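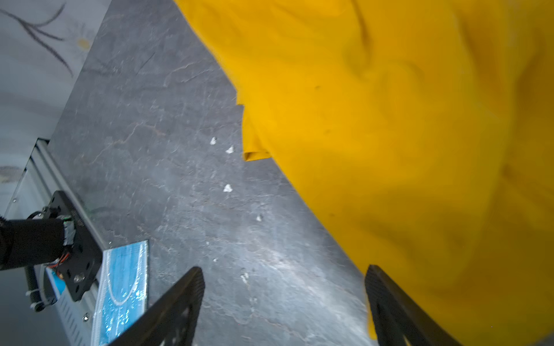

What happened when I blanked the overhead camera

I've been putting off this post for a month because I wanted the second set of runs finished before I said anything. They finished in December. This is mostly a writeup of one change to how we train the shirt folding policy, what it did, and a couple of things I got wrong along the way.

For anyone who missed the earlier posts: Clodska is the two-arm table, and Drurna is the policy that runs on it. Drurna takes three camera views, one fixed and one on each wrist, plus the joint positions, and puts out a short chunk of joint targets for both arms. We train it by imitation on folding episodes that Matúš Urban and I drive by hand with the leader arms. There's no reward and no cloth simulator anywhere in it.

The problem

Drurna was good at the big moves and bad at the small ones. It would reach across the table, come down in the right area, and then close the gripper on air just past the hem. Or it would close on one layer when it wanted two. Then it would carry out the rest of the fold with nothing in its fingers, as smoothly as if it had the shirt.

My first guess was not enough data, which is everybody's first guess. We added episodes and the misses stayed where they were. Přemysl Beneš suggested checking whether the policy was using the wrist views at all, so I did the laziest test I could think of. I fed it gray images in place of both wrist cameras and ran it on the table.

It folded at the same rate. A bit better on one morning, which I put down to luck.

So we had two cameras bolted on that the policy had more or less learned to ignore. It makes sense when you look at how the episodes are built. We always started with the shirt in much the same spot, and the fixed camera tells you the whole layout in one look. The wrist views swing around, they blur, and half the time they're nothing but cloth. If the fixed view predicts the next chunk well enough, training has no reason to go digging in the harder images for the last bit.

The change

During training, for each sample, I sometimes replace the fixed camera image with flat gray. Every view gets masked now and then, but the fixed one gets it far more often than the wrists, and they're never all masked together. The joint positions stay in. Everything else is the same network, same optimizer, same number of steps.

Dropping out inputs is an old trick and I'm not claiming it. The part that took work was when to mask. If you mask the fixed view evenly across the whole episode, the policy gets worse at the reach, because from far away the wrist cameras can't tell it where the shirt is. They're looking at tabletop. So the masking rate now follows how far the gripper is from its next close event in the recording. Far away, the fixed view is nearly always there. In the last stretch before the fingers close, it's gone more often than it's present.

You can get the close events straight from the recorded gripper signal, so this costs no labeling. I wrote it as a pass over the episodes that adds one extra number per step. It's a short script and I'd be glad to post it once I've cleaned out the hard-coded paths. 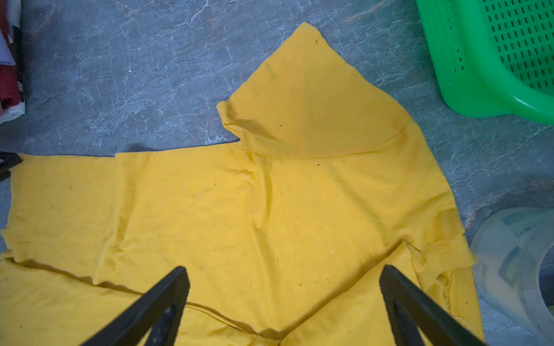
Wrist camera, both fingertips over the yellow cotton.

Once you're in that close, there's plenty to go on. Seams, stitching, a shaded crease where one layer goes under another. From the fixed camera a doubled edge and a single edge look nearly the same. From the wrist they usually don't. I spent an afternoon going through wrist views and trying to call single or double layer myself before letting the recording continue, and I was right most of the time. That was enough to convince me the information was in there.

The data

We had 975 episodes going in. I dropped 14 where a wrist stream had frozen partway through, which left 961. The frozen ones are worth a mention. They'd been in the training set for every previous version and they hadn't hurt anything we could measure, for the same reason the gray-image test didn't hurt. When a model ignores a camera, it also hides the fact that the camera is broken. I now check every episode for repeated frames when it's saved. I should have been doing that from the start.

Most episodes are T-shirts. Matúš does his folds left-handed, so to speak, in that he leads with the left arm even when the right one is closer. I lead with whichever is closer. We've argued about whether this matters and I still don't know. I did try training on his episodes alone and then mine alone, and both were worse than the mix.

How we tested

Each version of the policy got 100 trials. A trial starts with the shirt laid down by hand, sometimes flat and sometimes with a sleeve or corner turned in. Matúš laid the shirt out and I scored from the recordings afterward without knowing which version had been running. The versions were shuffled by a script so neither of us could get into a rhythm. A trial passes if the shirt ends up folded with no sleeve hanging out and neither of us had to touch anything.

That last part is a strict rule. We used to allow one nudge, back when everything failed, and it made the numbers look nicer than the robot did.

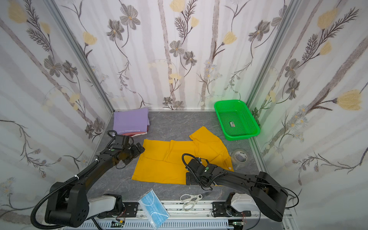 I also scored grasps on their own, apart from whether the fold worked out. For each close of the gripper I wrote down whether it caught cloth and whether it had the number of layers it needed. It's slow work and I'd recommend it to anyone doing this. Whole-task success mixes up so many causes that you can change something important and see the score barely move.

What we got

The old version passed fewer than half of its trials. The version with even masking across the episode was slightly worse than that. The version with masking tied to the close event passed more than two thirds.

The grasp scores are clearer. Closing on air became rare. Wrong number of layers went down too, though less than I'd hoped, and it's now the most common way a fold goes bad. When I repeated the gray-image test on the new version, blanking the wrist views broke it badly, which is what I wanted to see. Blanking the fixed view only for the final approach cost it very little.

There was one change in behavior I didn't plan. The new version slows down before it closes. The old one went in at a steady speed and shut. The new one hangs over the edge for a moment and shifts sideways a little. We do that ourselves when driving the leader arms, so it's in the data, and my reading is that the old version averaged it away because the fixed view couldn't tell it what the hesitation was about. I can't prove that. Přemysl thinks it's simply less certain and that slow is what less certain looks like in a chunked policy. He may be right.

What still goes wrong

Hand-overs, mainly. When one arm lifts a corner and the cloth hangs down, both wrist views change a lot in a short time and neither shows much of the table. The close event masking doesn't help much there. If anything I may be hiding the fixed camera at the exact moment it would be useful, because the second arm's close comes while the first arm is still moving.

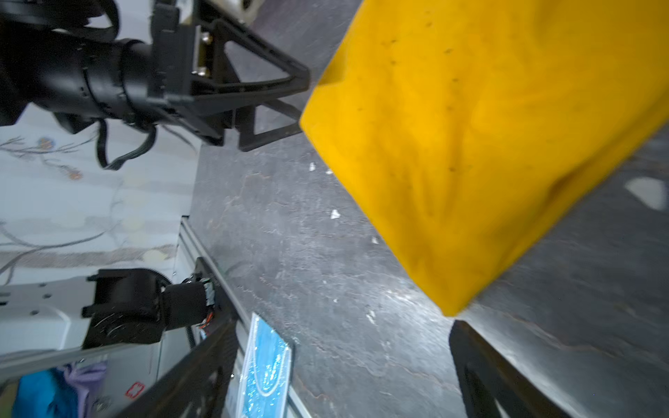
I tried giving each arm its own masking schedule, so that the fixed view is only hidden when both arms are near a close. It was easy to write, and it gave back some of the gains on ordinary grasps without fixing the hanging cloth. My next try will be to mask only part of the fixed image, a patch around the gripper that's about to close, and leave the rest alone. It should keep the layout and take away just the piece the wrist can see better. It means I need a decent calibration between the fixed camera and both arms, and ours has drifted since the table was moved, so that comes first.

The other failure is small stuff on the gray top. Light marks and flecks pull the new version slightly off its line once in a while when it's close in. The old version never noticed them. I don't mind this much, since a model that reacts to what's under its fingers is going to react to the wrong thing sometimes, but it does show up in the scores.

Color is an open question too. A lot of our recent trials were on the yellow shirt, and it stands out well against the tabletop. I ran a handful of tries with a dark shirt and they looked worse to me, but a handful isn't a test and I'm not going to put a number on it.

A note on compute

Training takes the same time as before. The masked images still go through the encoder, because skipping them made the batching messy and I didn't want to debug that as well. If you're short on hardware you could cache the encoding of the gray image and save something.

I showed the early version of this at the Vávra meetup and somebody from Prandalwood asked if we'd tried just removing the fixed camera. We did, at round 2 of this project, before any of the masking. It could pick up cloth nicely if it happened to start near some. It had a lot of trouble finding the shirt.

If you've tried something like this with a three-camera setup, I'd like to hear what masking rate you ended up with. Ours was picked from only three tries and I doubt it's the best one. Calibration is on the bench now, and the patch masking runs start after that.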